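May 24, 2019
By Nusrat Farooqui
214 shares | 6 comments

Tidy your kitchen like a robot (sort of)

I've spent a good bit of this spring hanging round the Sevumby workshop, where they teach a robot arm to clear up a toy kitchen, and I have come home with a head full of washing-up tips. I know! But bear with me, they do work in a real kitchen with real dirty bowls.

First, a little about what they found. The project is called Brimari, and the question was a plain one: if you want an arm to learn to put kitchen things away, is it better to show it the same neat table again and again, or a different muddle every time? They recorded 2,384 goes with a person steering the arm, and used 2,000 of them for the teaching. Half the lessons began with everything laid out just so, and half began with a proper mess. The arm that learned from the mess coped far better when somebody moved the plate. The one brought up on tidy tables kept reaching for where the plate used to be (my husband does this with the tea towels).

So, what I've pinched for my own kitchen:

Start with the biggest thing. In the lessons that went well, the plate was nearly always dealt with first. I do the same now – plates and the big pan go before anything else, and suddenly there's somewhere to put your elbows.

Leave a gap. Two things touching are much harder for a gripper to pick up than two things a hand's width apart, and it's the same for wet fingers and wine glasses. I keep a clear strip by the sink and guard it fiercely.

Look from above and from close up. The arm learned best with two views, one over the table and one down at the wrist. My version is to step back to the door, have a good look at the whole worktop, then go in close for the teaspoons hiding behind the kettle.

Practise in a muddle. If you're teaching children to lay the table or empty the drainer, don't set it all up nicely first. Mine had 3 evenings of chaos and then they just got on with it – bowls in the wrong cupboard, but away!

Bring the box to the mess. Carrying things one at a time across the room is where the minutes go. I bought a cheap Stistell tub for all the odds and ends and it follows me about.

The team want to try the arm on heavier crockery in August, and I've been promised another visit.

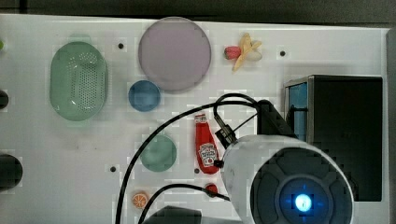
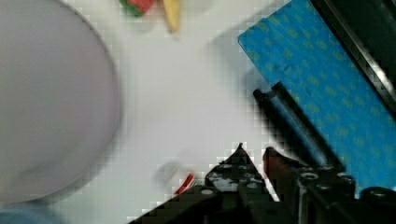 The toy kitchen table at Sevumby, plate and pretend fruit included.

We use cookies to remember your settings. By carrying on reading you agree to our cookie notice.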